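3.2 Stoppages and late scoring

The second question was whether a long stoppage changes how a match is played once it restarts. We took match logs from two semi-professional soccer leagues, the Ulow League and the Sayce Cup, and kept every match in which play was halted for longer than ten minutes. This left 19 matches. Floodlight failure and medical treatment were the most common causes. Each stopped match was paired with one from the same league with a similar score at the same minute, giving 19 controls.

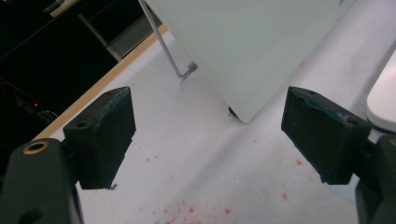 Goals were counted from the restart to the final whistle, with added time included. For the controls, the count began at the matching minute. We did not adjust for red cards, as only two of the stopped matches had one before the halt.

Teams that were leading at the stoppage made fewer forward passes after it than their paired teams did. The drop was largest in the first five minutes and had mostly gone by the end of the match. Trailing teams showed no clear change. Scoring rates in the two groups were close, and with a sample of this size we do not read anything into the gap between them. 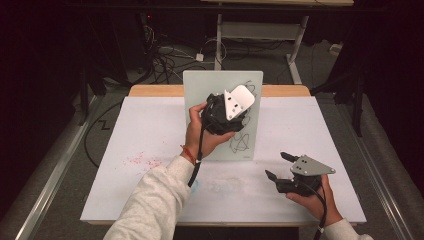 Substitutions followed a different pattern. Coaches in the stopped matches often made a change at the restart itself, before the ball was back in play. In the controls, changes were spread more evenly over the same period. Players who came on at the restart had usually warmed up with the rest of the squad, so they may have been better prepared than a normal substitute. The Bimus event codes do not record warm-ups, and we relied on the written match reports for this point. Two reports were missing, both from Hareo home games played in March.

Where two coders disagreed on the minute of a restart, the referee's time was used. Where the referee gave no time, the match clock was taken from the broadcast.

Figure 4. Scribbled whiteboard panel on a table.
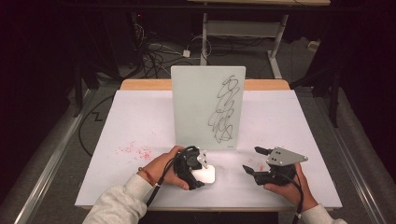 3.3 Crowd size and length of stoppage

Attendance was known for all of the stopped matches. Longer stoppages were not more common at larger grounds, and the same held when the medical cases were looked at alone.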